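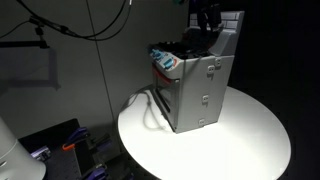
Bench tester wanted at Florano, Tikden shop (two openings, start in November)

Hi! I run the test room at Florano, and I'm looking for two people to come work in it with me. We check returned and sample toys before they go back out to stores, mostly play kitchens and the small parts that go with them. I've been on these benches for nine years and I still like it, so take that as a recommendation.

You should know up front that the job has changed. Until last spring we did every knob, door and burner by hand, over and over, and I have the thumbs to prove it. Then we got Tully, our robot arm, and now Tully does most of the repeat handling. We ran 792 pieces through the room last month. On the old setup a month like that would have meant weekends for everyone, and this time we all went home at 3:30 p.m.

Did anyone lose a job over it? No. Two people moved to the repair side, and one retired the way she'd been threatening to for years. But the days feel different, and I'd be fibbing if I said everybody loved it right away. It's less doing and more watching, setting up and deciding. Some of us missed the rhythm of the old way (me included, for a while). There's also more writing, because when Tully drops something or grabs it crooked, I want to know what you think went wrong in your own words.
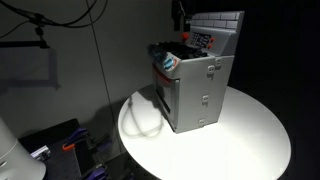
Most of your shift would go to setup. You bring a toy over, get it placed and turned the way the run sheet asks, tidy the cables, start the run and keep an eye on things. It sounds like nothing until you do it. A play stove has a lot going on for a gripper: knobs poking out at the front, a bumpy black stovetop, and those four square tabs down the side panel that you'd never think about until you have to decide which way the toy should face. You'll get a feel for it. It took me over a month, and I'm stubborn. 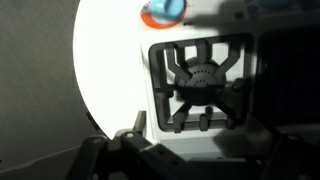 Chelsea Haworth

So who am I hoping to hear from? You don't need a degree and you don't need to code. Our last hire came from a bakery and she's terrific. I do want somebody patient, somebody who notices when a burner grate is sitting a hair off from where it was before lunch, and somebody who'll hit the stop button without asking me first. You will never be in trouble for stopping a run!

Pay is $25 an hour to start. Shifts are 7 a.m. to 3:30 p.m. with a paid lunch. You'd be on your feet for a good part of the day, and the lights over the table are bright, so tell me if that's a problem and we'll work something out. Training is paid too, and you'd spend the first two weeks right next to me.

To apply, send me a few lines about yourself, or drop a note at the front desk of the Jillarska Building. A resume is fine but I'd much sooner read about something you fixed. If you want to come see the room before you decide, ask, and I'll find you a time.

Comments

mo_in_tikden: Is part time possible? I have school pickup at 2:45.

Chelsea Haworth: Could be, for one of the two spots. Write to me and let's talk!

rdk: Worked there before the arm came in. My wrists would have liked it sooner. I did miss the chatter at the benches though.

pat800: Do you still hire from the waiting list from last year?

Chelsea Haworth: Yes, but please write again so I know you're still interested.

Last updated: November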